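Printed Fabrics and Small Laundry: Gallery

The pages here cover the printed cloth we keep at the Bakari workroom. Most of it is clothing weight, bought as ends from Gurkia and sewn up in small runs. The fish print on salmon pink came in January and has been asked about more than the others, so it gets its own page. Pieces are listed under number 181. 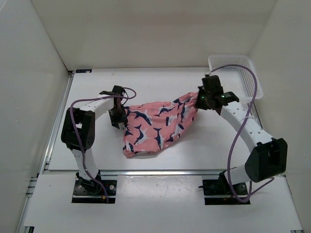

Wash at 40 degrees with similar colors. Navy prints on a light ground should be turned inside out for the first few washes. Do not use bleach. We sell the print by the piece, and the smallest order is 50. Orders over 200 go through Fikard and take longer to ship.

Anything with a drawstring should have the ends tied before it goes in the machine. Fold along the length first, then across. Baskets are sold separately on the Brzozowska page, in white only. 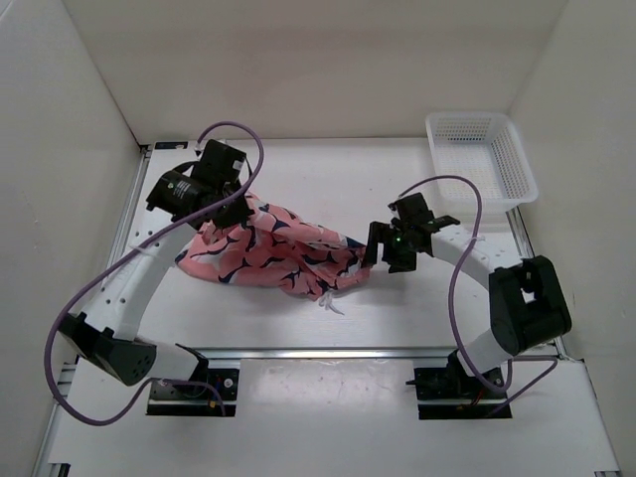
Salmon pink cloth with navy print, white drawstring at the lower right. White plastic basket on the same tabletop.

More prints are on the next page, including the plain colors and the stripes.

Page updated 2026-08-16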